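Chapter 5: What Will It Really Cost?

I bought my first arm for Groston on price alone, and boy, did I learn fast!
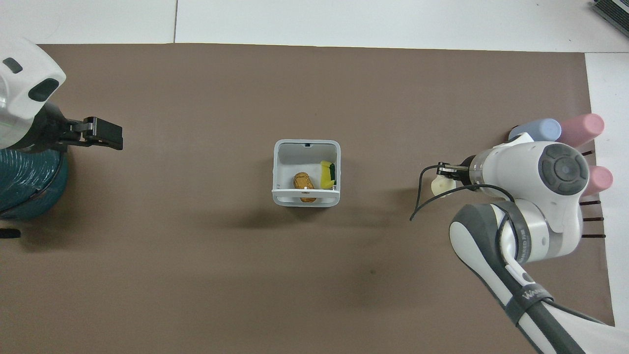 The arm was the cheap part. Then came the grippers, the cables, the mounts, the spare fingers (order extras, please) and 40 hours of setup I hadn't put in the budget at all. My boss, Sumathi Amin, still brings it up. So in this chapter we'll build a budget together, line by line, starting with the small stuff that comes in under $300 and gets left off every quote I've ever read.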